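Brarkadmont Community Board > Local Government > Growers' march and the Thursday council session

zrweyemamu
Does anyone have a straight account of what happened outside the council building on Thursday? The Joltach site says the growers were refused entry. My uncle was there and says they were let in and then asked to leave the gallery. Those are two different things and I would like to know which it was before I write to my representative.

lenihan_road
Both, depending on who you were. The first group went in at 9 and sat in the gallery. When the chair announced that the water levy would be moved to the end of the agenda, people stood up and started shouting. The chair cleared the gallery. The people still coming up the steps were stopped at the door and never got in. I was on the steps.

Beat Mayrhofer
The chair has the power to clear the gallery under the standing orders. I don't like the levy either, but you can't run a session with people yelling over the clerk.

lenihan_road
He has the power to clear it for disorder. He doesn't have the power to keep out people who hadn't made any disorder yet. We were standing in line.

Wekesa Mugo
How many were there? Joltach said 800. The police said nothing that I could find.

fustia_farm
The growers' union had a sign-in table at the bus lot and the sheet came to 1,407. Not everyone who signed walked all the way up, a lot of the older members stayed by the buses. So 800 at the building could be right and so could the other number.

Beat Mayrhofer
A sign-in sheet kept by the organizers is not a count. I'd go with the lower one.

fustia_farm
Go with whatever you want. The levy goes up either way if they pass it.

zrweyemamu
Thanks, that helps. What about the speakers? I heard two of the party people were kept off the truck.

Gitau Rweyemamu
That part is true. The union decided the night before that only growers would speak. Both party leaders came anyway and stood with the crowd. One of them asked for the microphone and was told no. He left before the march started.

Wekesa Mugo
I think that was a mistake by the union. Those are the people who vote on it. If you send them home annoyed, don't be surprised in August when it comes back for the second reading.

Gitau Rweyemamu
They have had three years to vote on it. Last time they got the stage, the news that night was all about them and the levy got one line.

lenihan_road
Agree with Gitau. I've been to enough of these where the growers stand in the sun and somebody in a clean shirt talks for an hour.

Beat Mayrhofer
And what did you get this time? The item was deferred. There was no vote.

fustia_farm
We got it deferred. It was going to pass that morning. 17 members had already said yes in the paper.

zrweyemamu
Is the written objection still open? The council page only has the old form.

fustia_farm
Still open. You can hand it in at the front desk or mail it. Put your parcel number at the top, they sent mine back without it. The union office in Lenihan has the current form, side door, mornings only.
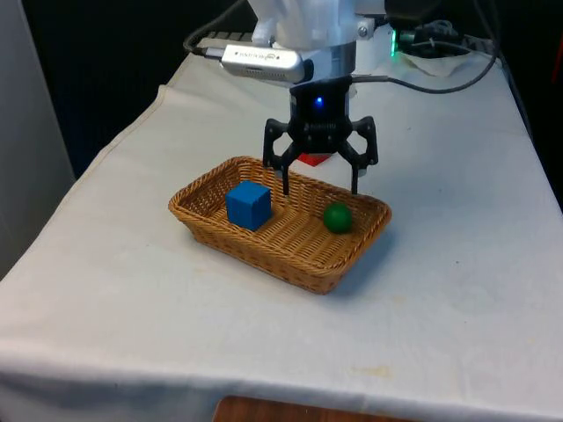 Mwanaisha Shirima
I handed mine in on the day and the desk would not stamp a copy for me. Ask for the stamp before you give them the original. My neighbor did it that way and got one.

zrweyemamu
Did they give a reason for not stamping yours?

Mwanaisha Shirima
The clerk said stamps were for planning matters. There is nothing about that on the form. I have written to ask and will post the answer if I get one.

Beat Mayrhofer
For what it's worth I'm sending an objection too. My problem is with how the march was run, and the flat rate is bad for small plots whatever anybody thinks of the union.

lenihan_road
Then come to the next meeting and say so. It's at the feed store, 6 p.m., same night as the committee hearing.

Wekesa Mugo
The hearing got moved. Check the notice on the door, the website is behind again.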